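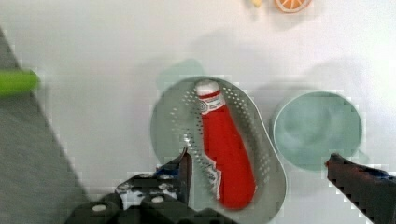

Liebe Nachbarinnen und Nachbarn, der Skulpturenweg am alten Güterbahnhof bekommt im August endlich seinen dritten Abschnitt, und ich freue mich so darüber, dass ich gar nicht weiß, wo ich anfangen soll. Vielleicht bei den Farben, denn darüber wurde am längsten gestritten. Bouchra Morsy, die das Stück zwischen Laderampe und Fußgängerbrücke gestaltet, wollte von Anfang an ein kräftiges Rot, so eines wie die Ketchupflasche da im graugrünen Sieb, und genau in dieser Nachbarschaft, also leuchtend auf blass, sollen ihre Stelen später vor der Lärmschutzwand stehen. Auch die Wand wird gelocht, in geschwungenen Reihen, damit abends das Licht durchfällt. Ich war anfangs skeptisch (mir wäre ein Ocker lieber gewesen), aber seit dem Farbmuster an der Rampe bin ich bekehrt.

Insgesamt kommen zehn neue Arbeiten dazu. Der Abschnitt ist 714 Meter lang und durchgehend ohne Stufen, was vor allem am unteren Ende viel Kopfzerbrechen gemacht hat. Dort fiel das Gelände früher zu den Gleisen hin so steil ab, dass man mit dem Kinderwagen den großen Bogen über die Straße nehmen musste. Timo Sperling vom Planungsbüro Jumer hat den Weg nun in zwei weiten Kehren geführt, und in der oberen Kehre bleibt der alte Prellbock stehen – mitsamt der Birke, die sich daneben breitgemacht hat.

Besonders gespannt bin ich auf den Beitrag von Bohdan Romaniuk. Er hat in der Siedlung nach Erinnerungen an den Bahnhof gefragt und 100 Sätze ausgewählt, die in Bodenplatten eingelassen werden. Manche sind sehr kurz, einer lautet einfach »Da stand mein Koffer«. Wer den Weg von der Brücke her geht, liest sie rückwärts durch die Jahrzehnte, von den letzten Stückgutzügen bis zur Eröffnung der Strecke. Die Klanginstallation von Napaporn Intarasuk im ehemaligen Stellwerk kommt dagegen erst später, dort muss zuvor das Dach gemacht werden.

Am 6. Juni führt Wael Bennani alle, die mögen, über die Baustelle. Treffpunkt ist das Tor an der Laderampe, bitte mit festen Schuhen, es liegt noch Schotter. Bei der Gelegenheit können Sie auch die Modelle anschauen, die bis dahin in der Wagenhalle aufgebaut sind. Und für die Sitzbänke fehlen uns noch 3.000 Euro – wer etwas beisteuern möchte, spricht Wael am besten gleich dort an oder schreibt mir ein paar Zeilen.

Lesezeit: 2 Minuten

Weitere Meldungen
Projekt Plulleslow: Neue Beleuchtung für die Unterführung
Ateliers in der Wagenhalle: Zwei Räume werden frei
Wandbild am Metwally-Haus ist fertig

Kontakt | Impressum | © Skulpturenweg Güterbahnhof | Nach oben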